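Small carton slips in ribbed fingers after about 5 minutes of use 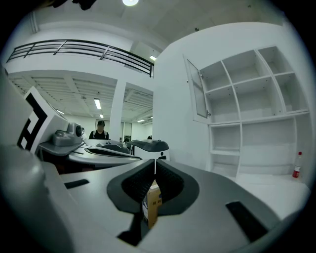
Small carton held in the V of the fingers, label side showing.

Wajid Rizvi
Hand-held gripper, two rubber fingers, ribbed inside faces. Light cartons hold at first, then creep down and drop. It started in July, after nearly 1,000 grasps. The width log reads 76 at closure and does not change while the carton slides. Is this a worn finger or a calibration fault?

Ghazala Lashari
A constant width during a slide points to the rubber. Cardboard dust fills the ribs and friction falls off. Wipe both faces with isopropyl, let them dry, and repeat with the same carton. If it still creeps, swap the fingers as a pair. Do not recalibrate first or you will hide the fault.

Arsalan Naqvi
had this on our Jerberg unit, just squeeze harder

Ghazala Lashari
That will crush a light carton. Check the finger screws as well. One of ours had backed out.

Wajid Rizvi
Cleaned them. Holding so far, will log it.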